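Subject: Re: [duststead-digs] Date of the lower chamber

Seon-mi Kong wrote:

> Does anybody know why the Gulik report gives 1852 for the first opening of
> the Duststead barrow? Tundell's notebook seems to be older.

Dear Seon-mi,

I have compared both texts on Wednesday. The year 1852 is for the second opening, when the side passage was cleared. Gulik took it from the label of box 8 -- I think he did not see the notebook. 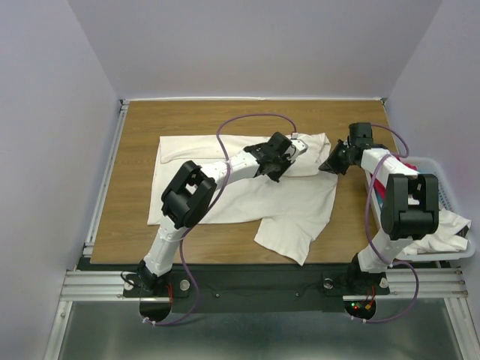 Tundell gives no year for his own visit, but he draws the lower chamber with 2 stone benches, and the roof is still complete. If you need the page, please ask the archive for item 2220.

With kind regards,
Wei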